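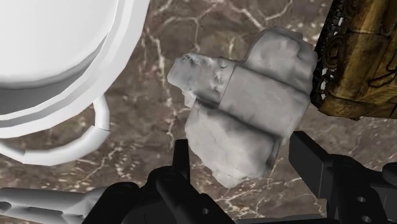
Grasp Selection in Simulated Clutter: Final Project Report

Gráinne Horgan and Itzel Cisneros
Last updated: January 2023

1. Problem

The task is to pick a named target out of a small group of objects on a tabletop, using a two-finger gripper and a wrist camera view. Our starting point was the Otholm planner from the course repository. It scores grasps on the target's mesh alone and passes the best one to the motion planner. With neighbors close by, the top grasp is often unreachable, and the planner spends its whole time budget finding that out.

2. Simulation setup

Scenes are built in Rinero from a mixed pool of meshes. Mugs are low-polygon models with flat shading. Other objects are irregular, with rough surfaces that give noisy normals. Tabletop textures are drawn at random from a set that includes veined marble, which was the hardest for segmentation: pale veins next to a gray object were regularly merged into its mask.

We generated 3,046 scenes and held out 28 layouts for manual inspection. Each scene stores color, depth, joint state and the object poses.

3. Method

Our module, Bielecka, sits between the grasp sampler and the motion planner. For every candidate it sweeps both finger volumes along the last part of the approach and checks them against the depth cloud with the target's points removed. Candidates that collide are dropped. The rest are ranked by the original score minus a clearance penalty.

Two details took longer than expected:

Handles. Convex hull collision shapes fill in the gap between a mug and its handle, so valid finger placements were rejected. We switched mugs to a convex decomposition with a limit of 22 parts.

Finger geometry. The fingers were first modeled as plain boxes of equal size. Using the gripper's own collision meshes removed a class of false contacts near the palm.

4. Results

The filter cut the number of failed planning calls on the held-out layouts. The remaining failures fall into 4 groups: mask errors on patterned tabletops, missing depth behind tall objects, targets touching a neighbor, and joint limits. The third group cannot be fixed by filtering – it needs a push or a regrasp, and neither is implemented.

5. Open issues

The clearance penalty is a hand-tuned constant. It was set in December on an older mesh pool and not revisited. The Fammont logging wrapper also drops the approach vector when a plan is aborted, so those runs have to be replayed to be debugged. A patch is on the logging branch, without tests.

3 comments · 11 shares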